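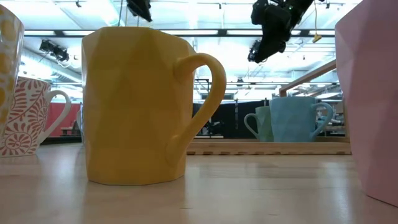 Faceted mug in a matte yellow glaze.

How to Remove Tea and Coffee Stains from Glazed Mugs

Brumcombe Household Advice Service
Last reviewed 2024-12-13

Brown marks inside a mug are a thin film left by tannins in tea and coffee. The film sits on top of the glaze and can usually be lifted without harsh scrubbing. The method below is suitable for glazed stoneware, earthenware and porcelain. It should not be used on mugs with metallic trim or hand-painted decoration applied over the glaze.

What you will need

Baking soda
A soft cloth or non-scratch sponge
Warm water
Mild dish soap
An old toothbrush

Before you begin

Inspect the mug in good light. Run a fingertip around the rim and along both ends of the handle. Mugs with chips or cracks that reach the inside should be retired from use with drinks.

Method

1. Wash the mug with dish soap and warm water, then rinse.

2. Mix baking soda with a little water to form a spreadable paste. One tablespoon of soda is enough for 2 mugs of ordinary size.

3. Spread the paste over the stained area and leave it for roughly 25 minutes.

4. Rub gently with the damp cloth in small circles. Use the toothbrush where the wall meets the base.

5. Rinse well and dry with a clean towel. Repeat if a faint ring remains.

Older stains

Fill the mug with warm water, stir in a teaspoon of baking soda and leave it overnight. Vinegar may be tried separately on hard-water scale – do not combine it with the paste, as the two weaken each other. Chlorine bleach is not advised, and must never be mixed with vinegar.

Matte and textured glazes

Matte surfaces mark more easily than glossy ones. Gray lines left by spoons are traces of metal and will not respond to soaking. A mild powdered cleanser may help, but test it on the underside first. On mugs with ridges or angled sides, work along each edge with the toothbrush and avoid steel wool.

Routine care

Rinse mugs soon after use. Do not pour boiling water into a mug that has been stored in a cold room.

Guidance prepared by Josiane Renaud and reviewed by Catalina Bravo. The next review is planned for September.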